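Clastex Lema 7 Weather Station

Home / Weather instruments / Home stations / Lema 7

The Lema 7 is a home weather station for people who live where the weather changes fast. It measures wind speed, wind gust, wind direction, rain, air temperature, humidity and pressure. The outdoor sensor sends its data by radio to the indoor display, and the display can keep the data also when your internet is down.

We developed the Lema 7 after many requests from owners of our older Pluris station. They liked the Pluris, but they wanted a stronger wind sensor and a battery which lasts through a full winter. Both points are changed now.

Wind

The wind sensor uses three cups on a steel shaft with sealed bearings. It takes a new reading every 3 seconds, and the gust value on the display is the highest reading of the last ten minutes. The measuring range goes up to 220 km/h. In a very strong storm the limit is usually the pole and not the sensor, so please use good clamps and fix the pole in two points of the wall. For wind direction the vane must be turned to north one time during the installation. A small arrow on the housing shows you the correct side.

Rain

The rain collector works with a tipping bucket. Each tip is 0.2 mm of rain. In heavy showers the bucket can lose a little water between the tips, and the station corrects this automatically. Leaves and bird dirt are the most common reason for wrong values – please clean the funnel every few weeks, and more often in October when the trees lose their leaves. The collector is not heated. Snow will be counted only when it melts.
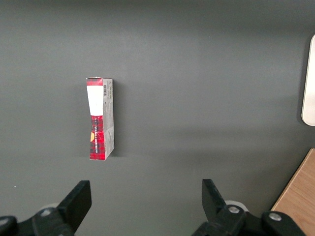

The indoor display shows all values on one page, and you can choose which of them is large. It stands on a desk or hangs on the wall with one screw. Please keep it away from windows and heaters, because the display has its own temperature sensor inside and direct sun will disturb it. It also needs a steady surface. A light thing which stands tall and narrow, like the small cardboard box with the red and black pattern on the gray tabletop, can fall easily when somebody pushes the table, and the display with its foot folded in is not much better. So open the foot completely until you hear the click.

Storm alarm

You can set an alarm for gust speed, for rain rate and for fast pressure drop. The factory setting for gusts is 63 km/h. The alarm sounds for one minute and then only the light is blinking. Please understand that this is a local alarm from your own sensor. It does not know that a tornado or a thunderstorm is coming from the next county, and it does not replace the official warnings.

Technical data

Radio range: 150 m in open field
Outdoor battery: 3 x AA lithium (not included)
Outdoor temperature range: -40 to 60 °C
Memory: 7 months with one record every 5 minutes
Display power: USB-C, backup battery inside
Units: metric or US, can be changed at any time

In the delivery

Outdoor sensor with wind cups and vane, rain collector, indoor display, two pole clamps, USB-C cable, printed manual. The pole is sold separately.

Accessories

Travon steel pole, 2 parts
Travon wall bracket, pair
Spare wind cups for Lema 7
Spare rain filter

The wind cups from the Pluris do not fit on the Lema 7. The rain filter is the same for both models.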